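内存条插装任务：示教数据的分段、标注与残差策略训练

适用版本：Prirnano 控制栈的 insertion 分支，Akus 数据工具
维护：Abla Daher（控制与训练），Afaf Tarawneh（采集与标注）
最近一次修订：9月

本页说明如何从遥操作示教数据出发，得到一个能在台式机机箱内完成内存条插装的策略。方法分两层：底层是阻抗控制器，上层是以腕部图像和腕部六维力为输入的残差策略。残差策略只修正名义轨迹的末段，不负责抓取和大范围移动。

读者应已完成机械臂标定，能够启动 Prirnano 的实时节点，并了解行为克隆的基本训练流程。手眼标定见 Wemham 平台的标定页，本页不重复。

一、任务定义

起始状态：机箱平放，侧板已拆，主板处于断电状态，内存条已由夹爪夹持。目标状态：内存条金手指完全进入插槽，插槽卡扣闭合，夹爪松开并退出机箱。

任务不包含从托盘抓取内存条。抓取由单独的技能完成，输出的夹持位姿误差会传递到本任务，因此采集时要有意保留这部分误差，不要每次都把内存条夹在同一个位置。

成功判据按顺序检查：

卡扣闭合。由人工目视确认，自动检测的结果只作参考。
金手指外露高度两端一致。
夹爪松开后内存条不倾斜。
退出过程中没有触碰线束或散热片。

四项都满足才记为成功。第四项经常被忽略。早期版本的日志里有几次记录标为成功，复查力数据时发现退出阶段有明显的侧向接触，后来全部改标。

二、坐标系与名义轨迹

所有残差动作在插槽坐标系下表示。插槽坐标系的原点取在插槽长边中点，x 轴沿插槽长边，z 轴垂直主板指向外侧，y 轴由右手定则确定。防呆缺口偏向 x 轴正向的一侧，标定时必须核对，否则训练出的策略会把方向反转的样本混在一起。

名义轨迹由三个路点给出：预接近点、接触点上方、名义插到位点。三个路点都从主板模板中读取，不在线规划。机箱内的可用空间由电源、硬盘架和线束共同限制，预接近点应使夹爪本体停在硬盘架外侧，再沿倾斜方向进入。垂直进入在多数机箱里会碰到线束。

配置文件中与名义轨迹有关的字段：

frame: slot
approach_axis: tilt
keying_side: positive_x
waypoints: [pre, hover, seat]
blend: off

blend 必须关闭。路点之间做平滑过渡会使接触点上方的速度不为零，分段脚本依赖这一处的速度极小值。

三、阻抗控制器设置

插装过程中 x、y 方向刚度较低，z 方向刚度中等，绕 x 轴和 y 轴的转动刚度较低，绕 z 轴的转动刚度较高。绕 z 轴的误差主要来自抓取阶段，在进入插槽之前就应由视觉修正，接触后再靠柔顺去找，容易把金手指的一端压到槽壁上。

设置顺序如下。

先在空载条件下做力传感器清零。清零时夹爪应处于与插装时相同的姿态，姿态不同会留下重力补偿残差。

然后夹持内存条，在自由空间执行一遍名义轨迹，记录力信号的基线。基线如果随姿态缓慢变化，说明工具质量参数不准，应重新辨识，不要在策略端用归一化去掩盖。

最后把力上限写入安全层。安全层独立于策略运行，超限后执行沿 z 轴正向的回退，并把该次执行标为中止。安全层的阈值在训练和测试中保持一致，改动后的结果不可与之前比较。

四、采集

采集使用主从遥操作。操作者看到的画面应与策略输入一致，即只看腕部相机。允许操作者直接观察机箱内部会提高采集成功率，但动作中会出现腕部画面无法解释的修正，克隆之后表现为接触前的犹豫和来回摆动。

每次采集前随机化以下因素：

机箱在台面上的平移和转角。
内存条在夹爪中的前后位置和俯仰。
目标插槽的编号。
照明的方向。机箱内壁和电源外壳反光较强，只在一种照明下采集的策略换一盏灯就会偏移。
线束的走向。采集若干次后用手拨动一次线束即可，不需要每次都改。

腕部相机的曝光设为固定值。自动曝光会在夹爪伸入机箱时发生跳变，跳变时刻与接近动作高度相关，策略会利用这个信号，换机箱之后就失效。固定曝光下机箱底板可能局部过曝，只要插槽区域和金手指边缘的纹理保留即可接受。

同步要求：图像、关节状态和力信号使用同一时钟打时间戳。力信号的采样率高于图像，训练时以图像帧为锚点，取该帧之前的一段力信号作为输入，不得包含该帧之后的样本。这一条在旧版加载器中实现有误，使用旧缓存的需要删除后重新生成。

五、分段

每条示教切成4个阶段：接近、对齐、压入、退出。切分先由脚本完成，再由人工复核。脚本的判据如下。

接近到对齐：末端速度第一次低于阈值，且末端位于接触点上方的邻域内。

对齐到压入：z 向力的低频分量持续为正，且末端沿 z 轴的位移单调减小。单独使用力阈值会把金手指擦碰槽口的时刻误判为压入开始。

压入到退出：夹爪开度指令发生变化。用指令值，不用测量值，测量值有延迟。

复核的重点是第二个边界。内存条在接触槽口后经常会抬起再试一次，脚本倾向于把第一次接触当作压入。正确的做法是把抬起之前的部分全部归入对齐，只保留最后一次单调下压作为压入。
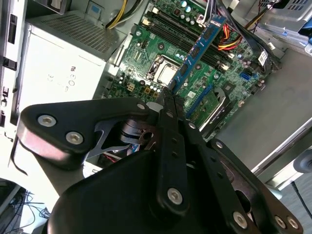

图1 腕部相机视角：夹爪夹持蓝色内存条，位于绿色主板上方，内存条与插槽成角度。

复核对齐阶段时，标注界面上有三项内容需要填写：金手指边缘是否可见、目标插槽是否被内存条自身遮挡、夹爪指端是否遮挡槽口。三项都是逐帧的布尔量，可以按区间填写。它们不作为策略输入，只用于后面的加权。

遮挡的判断以槽口可用的线索为准。内存条跨在插槽上方时，目标槽往往只露出一端，只要这一端的槽口轮廓能辨认，就记为部分可见，不记为遮挡。相邻的空槽可以提供方向信息，但不能用来推断当前目标槽的编号，编号以任务元数据为准。

斜视角下还要注意一类误标：内存条的像与槽的像已经平行，实际在 z 方向上仍有较大间距。单帧图像无法区分这种情况与真正的对齐，应对照同一时刻的末端高度再下结论。标注界面右侧的曲线面板默认显示 z 向位移和 z 向力，不要关闭。

分段结果用 Akus 导出：

akus segment --task dimm --rules rules/dimm.yaml --review required
akus export --stages align,press --out data/dimm_residual

导出时只保留对齐和压入。接近与退出由名义轨迹执行，不参与残差训练。当前数据集导出后共1918个片段，对齐片段多于压入片段，差额来自中止的示教：操作者放弃压入的，对齐部分仍然保留，但要带上中止标志。

六、残差标签的计算

残差动作定义为示教末端位姿与同一进度下名义位姿之差，在插槽坐标系下表示。进度按末端沿 z 轴的高度计算，不按时间计算。操作者在对齐阶段停留的时长差别很大，按时间对齐会把停留误当作残差。

在对齐阶段，高度可能不单调，进度取历史最小高度对应的值。抬起重试的部分因此会得到较大的 z 向残差，这是预期行为，说明策略学到了抬起动作，不需要截断。

转动残差用旋转向量表示。幅值较小，不存在多值问题。若发现幅值异常，多半是防呆方向标定错误，返回第二节检查 keying_side。

标签计算完成后，先画出每个阶段的残差分布再开始训练。正常情况下，对齐阶段 x、y 方向的残差大致以零为中心，压入阶段的分布明显收窄。如果某个方向有固定偏置，应修正主板模板，不要交给网络去补偿。

七、网络与训练

图像编码器使用预训练卷积主干，输入为腕部图像裁剪后的区域。裁剪窗口固定，包含两侧指端之间的部分和其前方的主板区域。不要把裁剪窗口收得过窄，CPU 插座和插槽之间的相对位置是稳定的定位线索，去掉之后跨机箱的泛化会下降。

力信号经一维卷积编码后与图像特征拼接。对齐阶段的前半段没有接触，力信号只含噪声，网络可能过拟合到基线漂移。处理方法是在训练时对整段力信号叠加一个随机常量，每个样本独立抽取。

输出为插槽坐标系下的六维残差，以及一个阶段切换概率。切换概率用分段标签监督，推理时超过阈值并连续保持若干帧才触发压入，触发之后不可返回，除非安全层介入。

损失由三项组成：平移残差、转动残差、阶段分类。加权规则如下。

金手指边缘不可见的帧，平移残差的权重降低。
目标插槽完全遮挡的帧，平移残差的权重降为零，阶段分类保留。
带中止标志的片段，最后一段丢弃，其余按正常权重。

训练命令：

prirnano train --config configs/dimm_residual.yaml --data data/dimm_residual --split by_chassis

划分必须按机箱进行。按片段随机划分时，同一机箱的背景会同时出现在训练集和验证集中，验证误差没有参考意义。

数据增强只使用亮度、对比度和小幅平移。不使用水平翻转，翻转会改变防呆缺口的方向。不使用大角度旋转，图像中插槽的方向携带绕 z 轴的误差信息。

八、部署与测试

部署前在不夹持内存条的情况下跑一遍完整流程，残差输出置零，确认名义轨迹在当前机箱内无碰撞。然后夹持一根报废内存条，放开残差但禁止压入，观察对齐阶段能否稳定在槽口上方。稳定之后再允许压入。

正式测试使用训练中未出现的机箱，共19次，每次更换机箱位姿和夹持位姿，目标插槽由随机序列决定。结果为18次成功，1次中止。中止的那次，内存条一端先进入槽口，另一端搭在未完全打开的卡扣上，z 向力升至上限，安全层回退。回退之后没有允许策略重试，按中止计。

测试前须手动打开目标插槽的卡扣。卡扣是否打开，从腕部画面上不一定能判断，策略也没有为此训练。Ait Brahim 小组的做法是另加一个检测动作，用指端轻触卡扣外侧读取力响应，我们还没有并入主分支。

测试次数少，只够判断流程是否跑通，不足以比较两个相近的配置。比较配置时应固定机箱位姿序列和夹持位姿序列，两种配置交替执行，避免力传感器漂移全部落在其中一方。

九、消融

以下各项在同一机箱位姿序列上执行，只记录定性差别。

去掉力输入：对齐阶段变化不大，阶段切换变晚，部分执行中内存条在槽口上方长时间停留。

去掉图像输入：依赖名义位姿的精度。机箱重新标定后可以完成，机箱稍有移动即失败，失败形式多为压在相邻两槽之间的隔筋上。

用时间进度代替高度进度：抬起重试的行为消失，首次未对准时会持续下压，直到安全层介入。

去掉遮挡加权：平均误差接近，但对齐末段有可见的横向抖动。

十、常见问题

策略在槽口上方持续小幅摆动。检查图像与力的时间戳，再检查操作者采集时是否只看腕部画面。

压入触发过早。多数情况是复核时漏掉了抬起重试，把擦碰标成了压入。用 akus audit --boundary press 列出 z 向位移不单调的压入片段，逐条改标。

两端高度不一致但卡扣已闭合一侧。名义插到位点的 z 值偏高，或夹持点偏离内存条中心过远。先核对夹持点。单点下压时力臂过长，残差策略不能补偿，需要在抓取技能中限制夹持范围。

退出时勾到线束。退出轨迹沿进入方向原路返回，线束在压入过程中可能回弹到夹爪后方。可在机箱模板中把线束区域登记为禁入体，退出时先沿 z 轴正向抬升再倾斜退出。

更换机箱后整体偏移。核对模板中的主板固定孔位置。同一型号主板装入不同机箱时，垫柱公差会使主板平面有轻微倾斜，应重新拟合主板平面，不要只更新平移。

报废内存条多次使用后，金手指边缘会磨损，插入力随之降低，用它测得的力阈值不可直接写入安全层。测试记录中应登记内存条编号和已使用次数，字段名为 module_id 和 cycles，缺省时导出脚本会报错。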